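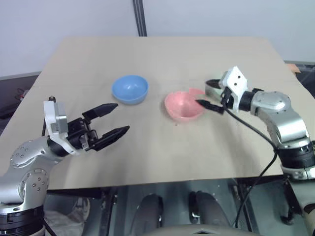 Household Objects and Their Claims
Notes for Session 4: Plastic Bowls

Reading before class: Partington handout, pages 27 to 29. Bring one bowl from home, any size, plastic only.

Last session we looked at the claims made for storage boxes. Most fell apart once we asked "compared with what?" Keep that question handy.

1. Color coding

The Jerkura kitchen guide tells us that a blue bowl and a pink bowl will keep a cook organized. Blue for one job, pink for another. The guide never says what happens when a second person walks into the kitchen. A color only means something if everybody using the bowls has learned the same rule, and the guide offers no sign that anyone checked. My own view is that a strip of tape with a word on it does the same work for less money.

2. The "stable base"

Mamholm's catalog calls its bowls tip-proof. Tip-proof when empty? When full? With a spoon leaning on the rim? A light bowl with a narrow foot can be tilted with one finger, whatever is printed on the box. Try yours on a hard table first, then on a cloth with a wrinkle in it, and write down both results. People tend to skip the second one.

3. Shine

A glossy outside photographs well. Whether it cleans better is a separate matter, and the Jumero leaflet slides from one to the other in a single sentence. Find that sentence and underline it. Also ask about the inside, where the food goes. A pale interior shows stains sooner, and some cooks would count that in its favor.

4. Lifespan

Jumero says "tested for 2000 washes." We are not told the water temperature, the detergent, or what counted as a failure. Partington repeats the figure as 2116 and gives no source for the difference. Treat both as advertising until somebody produces the test sheet.

For next time

One page on your own bowl. Pick a single claim from its label or its seller's page and say what evidence would change your mind about it. "It feels sturdy" will be handed back.

Session 5 is lids.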